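Subject: Re: [members] Unwanted calls and the change to the Orklow contact directory
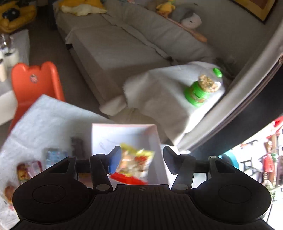
A member from the Sarley office asked whether the screening service would also block the reminder calls that clinics and schools place from shared lines, and whether anyone had tested this before the change was announced. The full message is quoted below, followed by our answers in order.

> Date: 3 Nov 2022
> To: members list
>
> I have read the notice on the directory change twice and still have some questions.
>
> First, our office receives a good many calls from numbers that show as "private" or "unknown." Most of them are legitimate. The school district places attendance calls from a shared line, and at least one clinic in Sarley does the same for appointments. If the new service sends all such calls to a recording, people will miss them.
>
> Second, the notice says that member numbers will be "masked by default." Does this apply to members who want their number listed? I have had the same listing for years and my clients use it.
>
> Third, I would like to know who can see the call records, and for how long. The notice mentions Teltovum but does not say what they keep.
>
> Last, is there a way to decline the whole thing?

Thank you for writing to the list. Several members have raised the same points by telephone, and a written answer may be useful to all.

1. Calls from private and shared lines

The screening service does not block private numbers. It has three settings, and each member's line has been placed on the middle one. Under that setting, a caller whose number is withheld hears a short prompt and is asked to state a name. Your telephone then rings and you hear the name before deciding whether to accept the call. If you do nothing, the caller is sent to voice mail.

Automated calls are the difficulty. A recorded attendance message cannot answer a prompt, and under the middle setting it will usually be left as a voice mail, sometimes with the first few words missing. Members who depend on such calls should either choose the open setting or add the organization's outgoing number to their accepted list. The outgoing number is often different from the number printed on the letterhead, so please ask the organization which one it uses.

The service was tested before the announcement. The trial ran on 289 lines, most of them at the Barasa office, and included both private numbers and shared lines. It did not include school attendance calls. We have asked for those to be added to the next round of testing.

2. Masked and listed numbers

Masking applies to the public version of the directory only. The member version, which requires a password, continues to show full numbers as before. The public version now shows the member's name, town and a contact form.

Members who want their number shown to the public may request it. The directory holds 1,109 entries, and at the time of writing 37 members have made this request. A request takes effect at the next nightly update. Please make the request from the e-mail address on your membership record – requests from other addresses will be held until we can confirm them with you.

A listing that is restored to the public version can be copied by other websites. We have found Orklow numbers on several pages that claim to match any telephone number to a name and street address. We can ask those sites to remove an entry, and we do, but some of them never reply.

3. Call records

Teltovum provides the screening service under contract. For each screened call it keeps the time, the calling number where one was sent, and the outcome (accepted, declined or sent to voice mail). It also keeps the short recording in which the caller states a name, and this is erased after seven days. It does not record the conversation that follows.

The other details are kept until the end of the following billing period. You can view your own records by signing in to the account page. Office staff cannot view them unless you open a support request and check the box that allows it.

4. Declining the service

Members may decline screening entirely. Choose "Off" on the account page or write to this office. There is no charge for doing so and no deadline, and you may turn it on again later. Declining the screening service does not change your directory entry. The two are separate settings, and the original notice should have said so more clearly.

5. Points raised by other members

Accepted lists. Each line may hold up to 2,000 numbers. You may import them from a phone's contact file, but entries with an extension are skipped and must be typed in by hand.

Text messages. The service does not screen text messages. Members who receive unwanted texts should continue to report them to their own carrier.

Call-back requests. Some members have received a single ring from an unfamiliar number, followed by nothing. Please do not return such calls. Some of these numbers are charged at a premium rate, and the charge will appear on your own bill – we are not able to refund it.

Fax lines. Fax lines have been left out of the service. If a fax line at your office has begun to answer with the prompt, it was entered in our records as a voice line. Write to us with the number and it will be corrected.

The printed directory will be issued in February as usual. It will follow the settings in the public version, and changes received after the file has gone to the printer will appear online only.

Replies to this message go to the whole list. Please do not include your telephone number or account details in a reply. Questions about an individual line should be sent to the office address in the footer.

Member Services
Orklow

_______________________________________________
You are receiving this message as a subscriber to the members list.
To change your delivery options, use the link in your welcome message.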